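# Zetura Wall Paint, Flat White

Fesineck says one coat covers anything. I'd plan on 2.

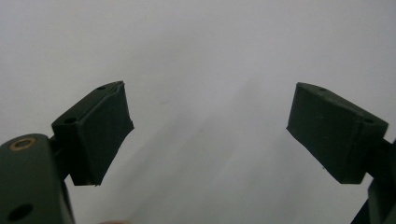
Iman Mansour: One coat did fine over beige, but my old red dining room still showed pink at the corners in January.

Fesineck's label promises "dry in 60 minutes." To the touch, maybe. Leave it overnight before you hang anything.

- Size: 11 liters
- Finish: flat, scuffs easily
- Cleanup: soap and water
- Primer: sold separately, of course

The "washable" claim is a stretch. Wasilewska's eggshell costs 20 dollars more and takes a sponge better.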